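Timumari Community Help > Robotics and Automation > Simulation and data

How many demos before my sim arm stops ignoring the tomato?

Posted by watilmont_shed, Monday, January 8, 2024

I'm collecting demonstrations in simulation for a pick-and-place policy. One arm, two-finger gripper, a dining table with household clutter on it, and one task: pick up the tomato, put it in the bowl. I drive the arm with a gamepad and log joint positions, gripper state and the rendered views.

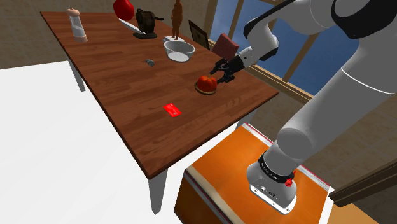
Gripper above the tomato, bowl further back. The card, the pepper grinder and the figurine are distractors.

I've recorded 400 demos since November, all by me, mostly after dinner. Training loss looks lovely. On rollouts the policy glides over to where the tomato usually is, closes the gripper on nothing and carries that nothing to the bowl with great dignity. If I leave the tomato in its favourite spot, it works. Do I need more demos, or have I spent my summer evenings teaching a robot to mime?

Baptista_Sim

You've taught it to mime. How much did you move the tomato between episodes? My guess is a few centimetres, by a human who thought he was being random. We all think we're random. Plot the tomato's start position for every episode as a scatter, and if you get one fat blob in the middle of the table, there's your answer.

What fixed it for me:

Sample the object poses in the reset script and keep your own hands out of it. Tomato, bowl and clutter, across everything the arm can reach. Throw out any layout where things overlap.

Check your views. From up high and side-on, my tomato was a handful of pixels once the images were downsized for training, and the policy very sensibly learned to ignore it and read the joint angles instead. A closer view of the fingers and the tomato gave it something worth looking at.

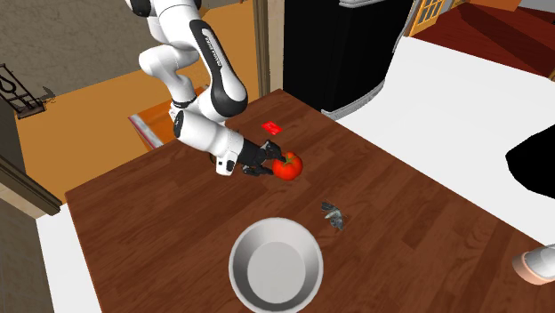
Then try dropping the joint positions from the input for one training run. It'll probably be jerky and horrible, but if it starts chasing the tomato when you move it, you know what it was leaning on before.

Also record some bad approaches. Come in crooked, bump the tomato, back off, line up again, and keep the whole lot. My early set was nothing but tidy grasps, so the first time a finger nudged the tomato the policy had no idea what had happened to its world. It just hung there. I added 9 starting layouts with deliberate recoveries in each and that helped more than the next hundred clean ones did.

Don't delete the 400. Mix them in at a lower weight.

gumtree_gripper

more data

Rider

Agree with most of the above, except I'd leave the distractors alone until the tomato works by itself. Shuffling everything at once meant I couldn't tell which change had broken what, and I lost three weekends to a bowl.

Two other things. Trim the idle time off the front of each episode. If you sit there for three seconds looking for the stick, that's three seconds of training data on the subject of doing nothing, and the arm will learn it faster than anything else you show it. And hold back a set of layouts you never train on, with the seeds written down, so you're comparing the same tests from one run to the next. "Seemed better tonight" was my metric for far too long.

watilmont_shed

Ran the scatter plot. It's a blob. It's slightly left of centre, apparently where I like my tomatoes. Rewriting the reset script now, will post the held-out numbers once I have some.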